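Bathroom sinks: getting rid of the gray line around the drain

A white basin shows everything. Toothpaste, soap, shaving foam and whatever was on your hands all end up in the bowl, and the part that doesn't go down the drain dries where it is. Most of it comes off with two minutes of work if you do it once a week.

What you need

Dish soap, baking soda, an old toothbrush and two cloths. A dark cloth is handy for the first pass, as it doesn't matter if it stains. Keep a clean one for drying. I buy the Penar cotton ones in the big pack and cut them in half.

Start dry

Wipe out hair and loose grit before you run the water. Wet hair sticks to the bowl and wraps around the stopper. If the stopper lifts out, take it out and clean the underside over the trash.

The rim and the sides

Put a few drops of dish soap on a damp cloth and go around the rim first, then down the walls. Bunch the cloth up in your palm so it follows the curve. Do the overflow hole with the toothbrush.

The bottom of the bowl
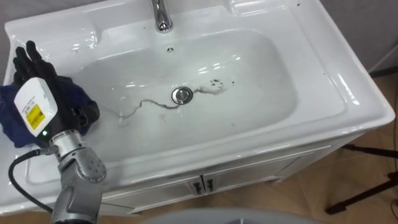 Leave the bottom for last, as everything you loosen from the sides ends up there. Grime tends to settle in a thin wavy line on either side of the stopper, with dark spots where it collects. Sprinkle on baking soda, add just enough water to make a paste, and wait ten minutes. Rub with the cloth, then use the toothbrush right up against the metal. Rinse with 300 ml of warm water from a cup – the faucet alone often misses the far corners.

Skip scouring powder and steel wool. They scratch the glaze, and a scratched glaze holds dirt. Chrome should get soap and water only, then a dry cloth, or it will spot.

If the line comes back in a day or two, the drain is probably slow. Pull the trap under the sink with a bucket beneath it and clean that out. Empty the cabinet first and lay a towel down, especially if you have a wood floor.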